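Back to the toy library

April 23, 2025
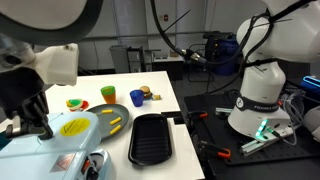 Toys on the white table.

We've gone back to borrowing toys. I let our membership lapse when my youngest started school, then my niece Macarena moved to Devport with her two-year-old and I signed up again so there'd be something to play with at our place.

It costs $12 a month and you can take home four things at a time. The Devport branch has a catalogue of 300 toys, mostly for under-fives, plus a shelf of puzzles that have all been counted and bagged. Ljubica Janevski runs the desk and she is strict about the bags. If a piece is missing you write it on the card – no fine, but you do have to write it.

What gets played with at our house is pretend food. Last time we borrowed a tea set, a marble run and a wooden garage, and the tea set was the only one that left the cupboard. I had high hopes for the marble run. It took me most of an evening to put together and went back in August with one marble short (written on the card).

Loans are for two weeks and you can renew once by email. Parking is easier from the Condori Street side, and strollers fit through that door too.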